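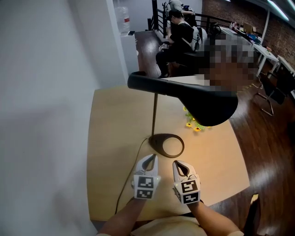

Good light makes any table a nicer place to sit, and placing your Carna lamp well takes only a few minutes! Start with the table itself. Ours has rounded corners and stands near a plain white wall, with a black lamp set on its oval ring base. The shade reaches out sideways over the tabletop, so the glow lands on the wood - a lovely spot for reading or writing a card.

Vorden > Table Lighting > Set-Up > Section 3: Placing the Lamp

1. Wipe the tabletop and let it dry.
2. Set the base flat, with the whole ring on the table.
3. Turn the shade toward the part of the table you use most.
4. Lead the cord to the nearest side and plug it in.

CAUTION: Unplug the lamp before you move it. Never lift it by the shade.

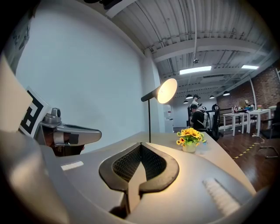
Vorden Home Guides Team

Now for the fun part - a bit of color! Yellow sunflowers look wonderful under a warm lamp, and a small pot is plenty.

5. Place the flowers to one side of the stem.
6. Switch on the lamp, sit down, and see how it all looks from your chair.
7. Move the pot a little at a time until you love it.

NOTE: Keep petals and leaves clear of the bulb.
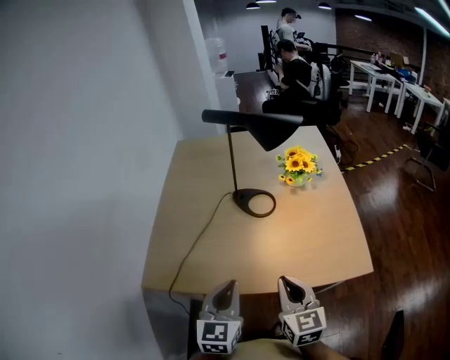
Check the cord last, with the lamp where you want it to stay. On our table it runs diagonally from the base and drops over the near edge, well away from the sunflowers. Leave some slack, and keep the hanging part out of the way of feet and chair legs.

8. Slide your chair in and out once to check that it clears the cord.

Filed under: Lamps & Small Tables, Getting Started

Contact Vorden | © Vorden | Back to top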